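Skinach pone en marcha en febrero un servicio de arreglo y doblado de ropa de abrigo

La empresa textil Skinach abrirá en febrero un taller dedicado al cuidado de mantas, forros y prendas de abrigo en su local de Plirnard. El servicio admitirá encargos de particulares, residencias y pequeños hoteles, y trabajará con un plazo de entrega de tres días laborables.

El taller ocupa 140 metros cuadrados en la planta baja del edificio Pascu, antes destinada a almacén. Los clientes podrán solicitar el repaso de costuras, el cambio de cremalleras, el recorte de bordes y el doblado final. Las piezas se entregarán en fundas de algodón, con una etiqueta que indica el arreglo realizado y las instrucciones de lavado.
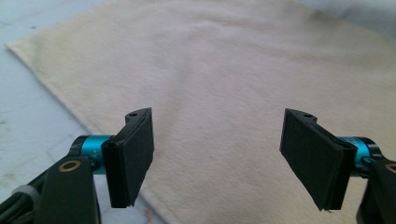
El tejido polar será uno de los materiales principales del nuevo servicio. Durante el año pasado, Skinach recibió 3668 piezas para arreglar en sus otros locales, y las mantas de este tejido fueron el encargo más frecuente. Cada pieza se extiende sobre la mesa antes de doblarla, como el paño de color crema de la fotografía, para revisar el pelo y las orillas. El tablero, de un tono blanco azulado pálido, se limpia entre un encargo y otro — también cuando las piezas son del mismo cliente.

«El polar se estropea sobre todo por la plancha y por la secadora demasiado caliente. Muchas mantas que nos traen solo necesitan una costura nueva y un buen cepillado», explica Henk Prins, responsable del taller.

La tarifa incluye la revisión inicial y el doblado. Los encargos de más de 60 piezas tendrán recogida a domicilio dentro del municipio, previa reserva. Skinach ofrecerá además el sistema de etiquetado Brelach, pensado para residencias que necesitan devolver cada manta a su habitación.

El local recibirá encargos de lunes a viernes, en horario de mañana. Las reservas de recogida pueden hacerse en el mostrador de Plirnard.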